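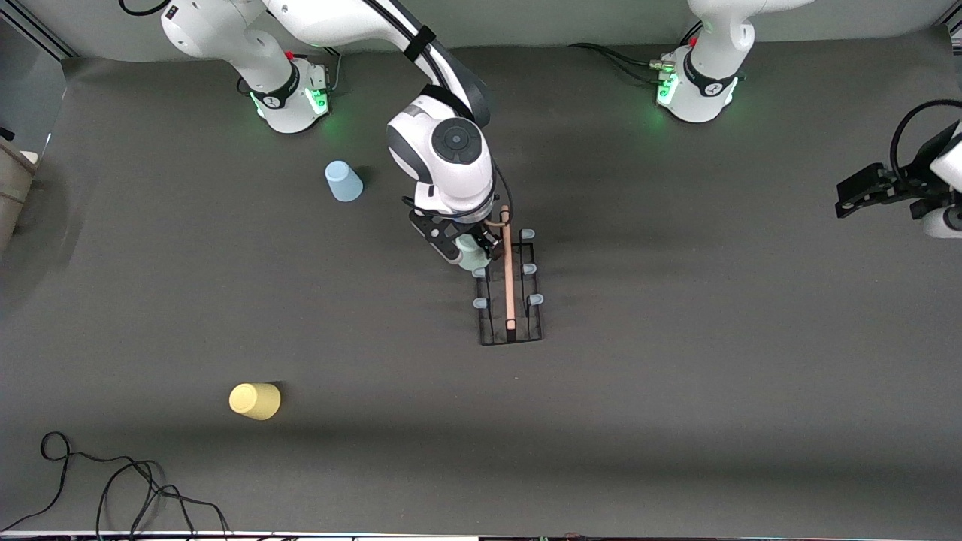
Rormont site, Cell 2
Two-arm bench: re-inspection after the dropped-part stoppage
Inspected by: Auður Bech
Countersigned by: Impi Pesonen
Date: Tue 23 July
Result: passed with remarks. Please read the remarks. The last report was signed by four people and read by a draught.

Reason for inspection

The right gripper let go of a cup during a protective stop. A protective stop is meant to leave everything exactly where it is, including the thing in the gripper. The cup fell a short distance, bounced, and came to rest under the left arm. An operator reached in for it while the cell was still waiting for a reset. No injury. The cup is fine too, for those who asked about the cup first.

Fault log entry: 818, grip signal lost.

1. Emergency stop, operator side
OK. Pressed with both arms moving. Both stopped. Button returns with a quarter turn and a squeak.

2. Emergency stop, rear
OK at second attempt. First attempt could not be made, as a stack of Pomen delivery crates was standing in front of the button. Crates moved. They were also moved in December, according to the previous sheet, so they evidently know the way back.

3. Protective stop, gripper holding a part
OK after repair. Tested with a plastic cup, then with a dowel held level, then with the dowel held by one end, where it tries hardest to leave. Grip kept every time.
Comment: the gripper was set to open on loss of signal. This is the supplier's default and makes sense if you are worried about trapped fingers. We are more worried about things falling on them. Changed to hold on loss of signal, with manual release by key. Risk assessment updated to match, so that for once the paper and the machine tell the same story.

4. Gripper cable, right arm
REPLACED. The old one had been pulled tight round the wrist and had worn through its sleeve at the clip. With the wrist turned fully one way the signal dropped out; turned back, it returned and looked innocent. That explains why three separate people tested it on the bench and declared it perfect.
New cable is the Basteck part, fitted with more slack and a second clip.

5. Gripper cable, left arm
OK, no wear found. Same clip position as the right one had, so give it time. Move the clip at the next service.

6. Finger pads
Right: worn on the inner edge, still within limits. Left: good.
Comment: someone has improved the grip on the right pad with sticky tape. Tape removed. If the pads slip, report it and we will buy pads. They cost less than this inspection.

7. Status lights
OK, both arms. Green when ready, red when stopped.
Comment: several operators told me green means "safe to reach in". It means the arm is ready to move. These are close to being opposites. A sign has been ordered, in large letters.

8. Speed in set-up mode
REMARK. Limit on the sheet is 250 mm/s. Measured 240 on the left arm, nearly 300 on the right. Right arm corrected and measured again: 240.
Comment: the change is not in the log. It was made from the pendant under the shared login, whose password is written on the back of the pendant. Password changed. Please do not write the new one on the front.

9. Clearance between the arms
OK. Slow run of the full program, both arms, no contact. At the closest point there is room for a hand, which I mention as a hazard and not as an invitation.

10. Rack
OK. Fixed down, does not shift when pushed. Caps firmly seated on their posts.

11. Floor and bench cables
REMARK. Spare cable on the bench is still coiled loose. Out of reach of the arms in the present program, but programs change. Tie it up or take it away. Leinonen to confirm by e-mail which of their cables are in use, a question first put to them two inspections ago.

12. Retrieving dropped parts
FAILED on the day, passed after briefing. The written procedure says stop, lock out, enter, retrieve. The procedure as practised was enter, retrieve. There is now a litter picker on a hook beside the cell, bought for 800 pence, or eight pounds if you are not in purchasing. Using it does not replace the lock-out.

Open actions
Move clip on left gripper cable: Impi Pesonen, next service.
Tie up or remove spare cable: day shift, before restart.
Personal logins for the pendant: Auður Bech, requested.
Floor marking for "no crates": day shift. Use the yellow tape. Not the tape from item 6.

Cell released for normal running once the spare cable is dealt with. Repeat items 3 and 4 after 2 weeks, with the wrist turned fully both ways.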